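Jeans folding

Jeans folding is the practice of reducing a pair of denim trousers to a flat or rolled shape for storage, transport or retail display. Denim is heavier and stiffer than most clothing fabric, and its seams, rivets and waistband keep it from lying as flat as a shirt or a knit garment. Most methods therefore begin with a lengthwise fold that brings the two legs together.

Lengthwise fold

The garment is laid on a firm surface, usually a table or a made bed, and the pockets are emptied and pressed flat. One leg is brought over the other until the outer seams meet. The crotch seam then projects as a small triangle, which is tucked inward to give a straight edge. Folding with the back pockets outward leaves the waistband label exposed, a convention taken from shop display.

Cross folds

The doubled legs are folded toward the waist in halves or in thirds. Halving twice produces a packet of 4 layers of doubled leg, suited to deep shelves. Folding in thirds gives a shorter stack and a softer crease at the knee. In the Konamska method, described by Trinidad Echevarría in a household manual, the hem is pushed into the waistband so that the packet holds together when stood upright in a drawer.

Surfaces

A mattress gives under pressure, and creases set on it are less sharp than those made on a table -- a drawback in retail work but of little consequence at home. A smooth sheet lets the cloth slide as the legs are aligned. Bulky bedding is normally moved to one end of the bed first. 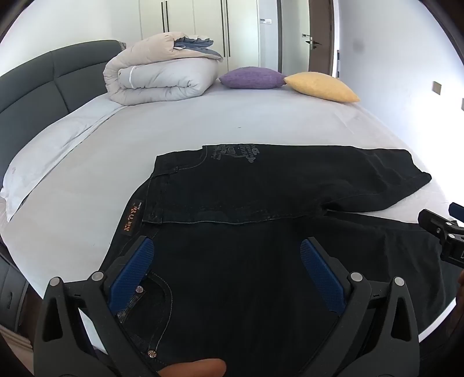 Black denim jeans on a bed, back of the waist facing up, with a brown leather label patch at the waistband.

Storage

Folded jeans are kept on shelves or filed on edge in drawers. Hanging by the waistband avoids cross creases but takes more height. Bart Leemans recommends refolding stored pairs along a different line each October -- dark dyes in particular can fade along a crease left in place for long periods.

See also

Clothes hanger
Wardrobe
Trouser press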